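4.3 Recording a handrail hold

Okay, this is the part of the Zekirine method I get the most mail about, so I've slowed it way down. You're going to record one hold, which gives the planner a starting pose to learn from. We kept 1,409 holds for the Laltham study and every one went through these same steps (yes, I got very tired of them).

1. Open Grernico and load the limb map. Wait for all four limbs to show as ready.

2. Pick one hand as the anchor. I usually take the left.

3. Close the anchor hand on the rail, slowly, and let the grip reading settle for 60 seconds.

Caution: Keep your own fingers off the rail while the hand closes!

4. Raise the two middle limbs toward the ceiling panel. Stop if a cable starts to pull tight.

5. Leave the other hand open. The planner treats an open hand as free to reach, and it'll pick that one for the next move.

6. Look through the head view before you hit Record. You want the anchor grip and the free hand both visible, with the middle limbs between them.
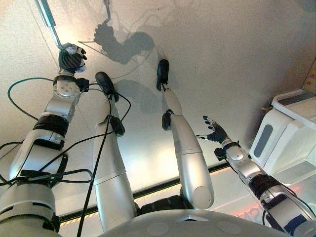 Jaunzems wrote back after trying the first draft that 60 seconds felt too long, and that the readings on that setup had gone flat well before then. Fair point! I'd still wait it out for your first 185 holds, then shorten the time if your plots agree.

Note: Cable shadows on the panel can confuse the contact labels. Check those by hand before moving on to 4.4.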